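The Night Ferry to Macedo

The summer I turned eight, my grandmother took me across the strait on the night ferry, and I have never loved a boat more. She was called the Stikusari, she was painted the green of a garden gate, and she had a horn so deep you felt it in your knees before you heard it.

We went in July, when the whole coast smelled of melons. My grandmother carried a basket of hard eggs and a sealed letter. The letter was for her sister, and they had not spoken since the business with the orchard. I was told to carry nothing and touch nothing, so I carried a snail in my pocket, and what a good snail he was!
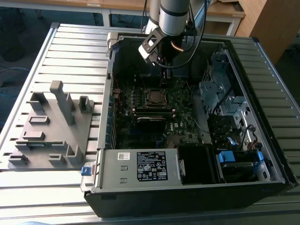

The ferry held 419 people if you believed the brass plate, and I'm sure there were more. They slept on coils of rope. They slept sitting up, with their hats over their faces. A man was frying peppers on the car deck, which was forbidden, and the mate came down to shout at him and stayed for supper. My grandmother ate two peppers and said they needed salt. Then she ate a third.

Past midnight the lights of the mainland went out one by one and the stars came on — so many of them, and so low, that I ducked. I asked how far it was to Macedo. She said it was four hours by water and 11 years by the other way of reckoning, and she put her shawl around me and would not explain.

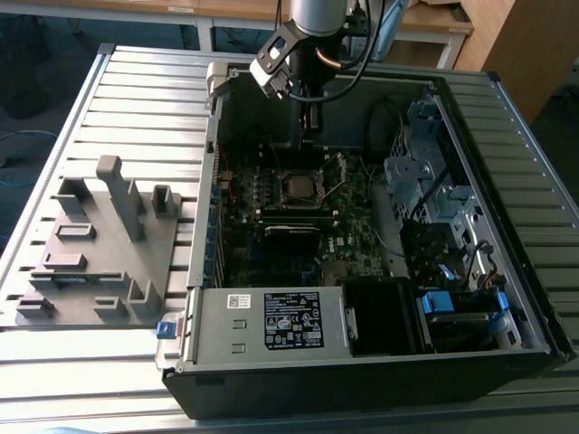 Open computer tower on a slotted aluminum table.

I woke because the engine had stopped. Oh, that quiet! You could hear the water slapping along the hull and a baby hiccuping somewhere up front. People began to guess. It was the pump, it was the rudder, it was the captain's heart. My grandmother took out the letter, looked at it, and put it away again.

"We could turn back," she said, to the sea mostly.
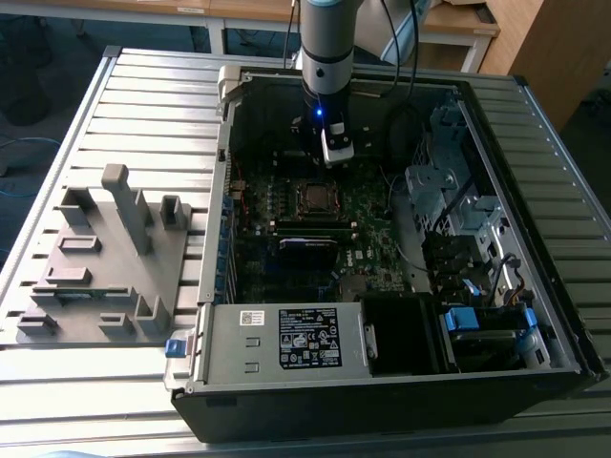
Nonsense, came the answer out of the dark, a ferry that has gone more than halfway is closer to breakfast than to bed. And you, lady, have been holding that envelope since the harbor, so either read it to us or let the rest of us sleep.

She laughed so hard she had to hold the rail. I had never heard her laugh like that, big and rough, like a girl on a wall. And then she did read it, out loud, to whoever was awake. It was four lines long. It said the apricots had come in well and that she was sorry about the ladder.

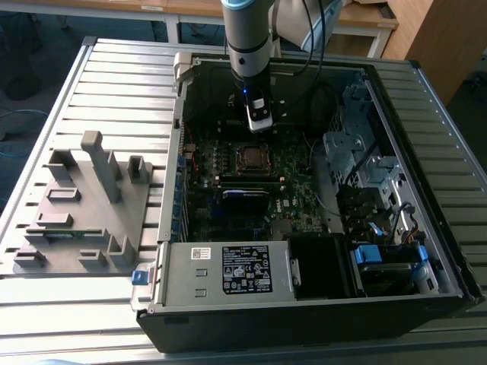

The engine caught again just before dawn, and the whole deck cheered as if we had done it ourselves. I have told this story to my own children many times, and they always want to know what had broken. I never found out. In my mind I climb down the iron stairs and find the engine rolled over on its side like the computer up there, with the cover off and all its insides facing the ceiling, and I reach in and put one small thing right. Then I run back up in time to see the island.

It was pink, I swear it, pink from end to end. Her sister was standing on the pier at Macedo in her slippers. She had a sack of apricots in her arms and she was already shouting that we were late.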